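Town is replacing our rec field with a small stadium. What should residents ask for?

Posted in Community & Local Planning
20/11/2020

Bajwa

Our town wants to put up a small stadium on the site of the old rec field in Stultidlow. The plan was shown at an open meeting in October. It has one main stand, a turf field with a running track, and a parking lot with 208 spaces. The club that plays there now would be the main tenant.

I'm not against it. The old bleachers are in bad shape and the locker rooms flood. But the meeting was mostly drawings of the stand, and very little was said about who gets to use the place when the club isn't playing. The residents near me would like to send in written comments before the vote. We have never done this before and don't know what is worth asking for. I have read the traffic report and the summary of the plan, but not the full budget, which hasn't been posted.
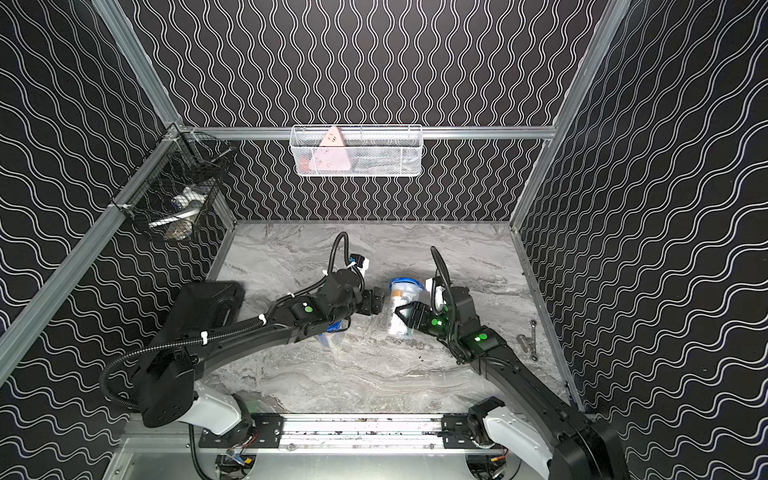
Can a town require a club to share a stadium that it rents?
The town can write shared use into the lease if it owns the building, and the time to do that is before the lease is signed.

I found that much on the county site, but it doesn't say how detailed the lease should be. Any advice from people who have been through this would help.

Flerka

I went through this in my town a few years back, when our ballpark was rebuilt. My main advice is to ask for the draft lease and not just the site plan. The site plan tells you where the walls go. The lease tells you who holds the keys.

Things we asked for and got:

A set number of public hours each week, written into the lease as hours. The first draft said "reasonable community access" and our town attorney told us that would be very hard to enforce.

Track open to walkers in the early morning, except on game days.

School meets booked at a fixed rate that can only go up once every three years.

A limit on late events. Ours is 2 nights a month with lights on past ten.

Things we asked for and did not get: a cut of the naming money for the youth leagues, and a second entrance on the side where most people live. The entrance is the one I regret. People still walk all the way around the parking lot to get in, and it would have been cheap to add while the fence was going up.
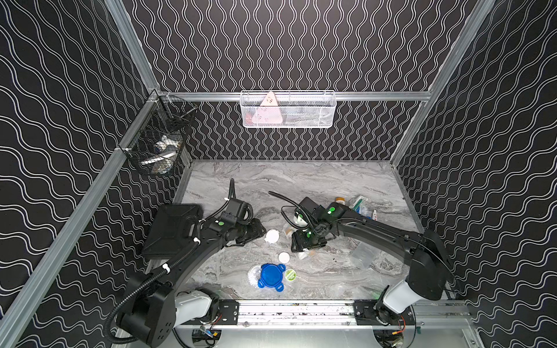
The other thing to look at is who pays for repairs. In our lease the tenant covers the field and the town covers the building. That sounded fair at the time, but the building costs a lot more to keep up. Turf gets replaced on a schedule and everyone plans for it. Roof leaks and broken lights don't follow a schedule, and they come out of the general budget. Ask for a repair fund that both sides pay into, starting the first year.

Also ask for the full budget in writing. If it hasn't been posted, you can file a records request. Ours took 47 days to come back, so send it soon.

Drarum

Agree with most of that. I would not spend much time on the parking count. Every meeting I have been to got stuck on parking and ran out of time for anything else.
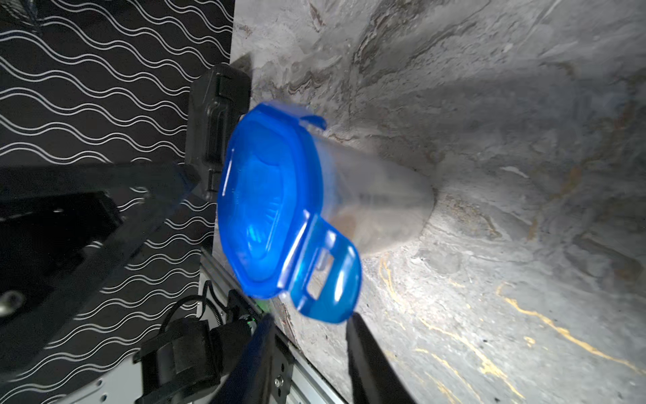
Food sales are the part people forget. If the club gets sole rights to sell food, then youth leagues and school boosters usually can't run their own table, and that is how a lot of them pay for uniforms. Some leases go further and ban outside food for every event, including a kids' track meet on a weekday. Ask for a line that says families can bring their own food to community events, in something like a clear plastic container with a blue snap-on lid, so that gate staff can look at it without opening it. Our place has that rule and the line moves fine. Glass and cans are still banned.

Storage too. Ask for a locked room for the leagues. Ours ended up keeping the hurdles in someone's garage.

Bajwa

Thanks to you both. I sent in the records request for the budget and asked for the draft lease with it. The side entrance is a good point. The plan shows one gate on the parking lot side, and most of the houses are behind the stand, so I will put that first in our comments.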